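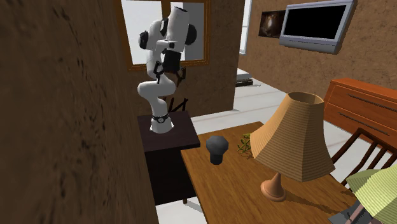

Figure 1. The simulated room with the arm on its stand, gripper open, before a planning request.

Project report: choosing a motion planner for a cluttered table
Software part, handed in Mon 2 August

1. What we wanted to do

Our group works with the Irkora simulator, and our task was the planning module. The module receives a target pose for the gripper and must return a path for the arm which does not touch the furniture. The earlier version, called Gromumel, was written by last year's group. It worked well on an empty table, but it often gave no path when tall objects stood close to the arm. We wanted to find out why, and to repair it if possible.

2. The test room

We used the room in Figure 1 for all the tests. The table lamp is the most difficult object for the planner. Its shade is wide at the bottom and narrow at the top, so a simple box around it takes away much free space. The second lamp, near the right edge of the table, appears to be tipped, and for such a shape the box is even less suitable. The television on the wall and the dresser under it are also in the collision model, although most targets are far from them.

3. Method

We prepared 196 target poses above and beside the table. Each pose was checked first, so that the arm could reach it without collision. Then we ran three versions of the planner on every pose:

Version A: Gromumel without changes, one box for each object.
Version B: the same search, but each object is divided into smaller convex parts.
Version C: as version B, with a second attempt from a different arm posture when the first attempt fails.

The time limit was 20 seconds for one request. The random seed was fixed, because without this we could not repeat a failure and look at it.

4. Results

Version A failed on 40 poses. When we drew the boxes over the room, we saw that many of these targets were inside the box of a lamp, but outside the lamp itself. The planner refused them correctly according to its model - the model was wrong. Version B solved most of them, but each collision check became slower. Version C left only 3 poses without a path. All of them are low targets between the lamp base and the edge of its shade.

5. Problems

We lost several days on a mistake in the units. The lamp meshes were exported in centimetres and our loader expected metres, so the first collision parts were much too large. We now print the size of every object when the room is loaded. We also did not smooth the paths, and some of them contain unnecessary turns of the wrist.

6. Next steps

The code is in the Fleltarport folder of the course server, together with the list of poses. The smoothing should be done first, and after it the tests should be repeated with a closed gripper, which has a different collision shape.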